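Subject: Re: [clisard-share] Kitchen rules, round three

3 replies · 18 views

To the list,

I've read the proposal twice, once with a cup of tea and once without, and preferred the first reading. Quoting the part I want to argue with:

> The shared kitchen at Clisard has to work for all of us. From
> December, each household gets one shelf, one hook and one
> drawer. Anything left on the bench past 9 p.m. goes into the
> tub under the sink. Anything left in the tub past Friday goes
> to the op shop. Labels are to be in capitals. Please don't
> reply to this with stories about the old Prastport house.

I will try to keep Prastport out of it, though I'd note the kitchen there ran for 11 years on a single rule (wash the pot) and the only casualty was a colander.

My trouble is with the one hook. Whoever drafted this drinks from one mug, and good on them. My household has a coffee mug, a tea mug, a soup mug and a mug that lives in the shed and comes in for Christmas. We can't hang four mugs on a hook without inventing something, and the last thing invented in that kitchen was the Cruzado shelf, which came down in the night and took the cereal with it.

If it's the cupboard doors we're protecting, fine, get the mugs off the doors altogether. A stand on the table takes up less room than the fruit bowl, and the fruit bowl has held nothing except batteries and a single lime since autumn. I'd also keep the big board with the ruled lines, whatever the household storage plan says. It's the right size for rolling out pastry beside, if not on. 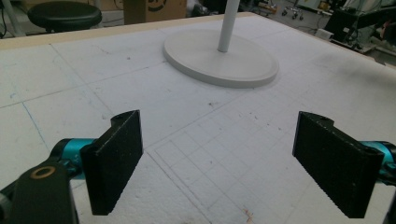 The board. Crumbs and all.

On the tub under the sink, I'm broadly in favour, having lost a decent peeler to the current system, where things go wherever the last person thinks they belong. But Friday is a rotten deadline for anybody on nights. By the time I surface on a Saturday my baking dish will be on a shelf at the op shop with a price sticker on it, and I'll be paying $3 to get it back. Make it a fortnight. A tub can hold a fortnight.
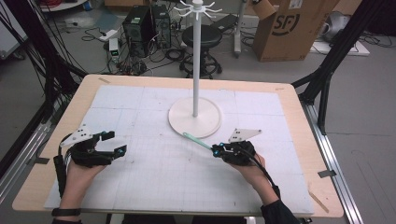 Then there's the capitals. I've no objection to labels as such. I labelled the rice and people stopped putting it in the bird feeder. But a fridge full of capitals reads like a fridge full of people shouting, and we've had enough of that from the Grurilon, which still beeps 30 times when it finishes a load and can't be told otherwise. Could whoever has the manual please look up how to turn down the volume? It was in the third drawer, before the third drawer became somebody's drawer.

As for utensils, I'd pool the lot. Seven households do not need seven potato mashers. Put the good ones in a jar by the stove and let the drawer be for takeaway menus and string, as drawers have been since colonial times.

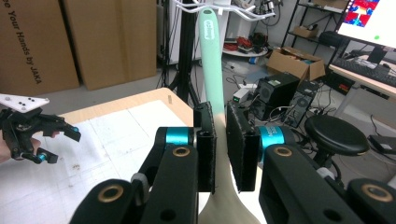 Mint and cream spatula. I vote it goes in the jar.

So, from our end: yes to the tub, no to Friday, no to the hook, lower case wherever possible. I can bring a jar.

Unit 11

Share · Reply to list · 3 comments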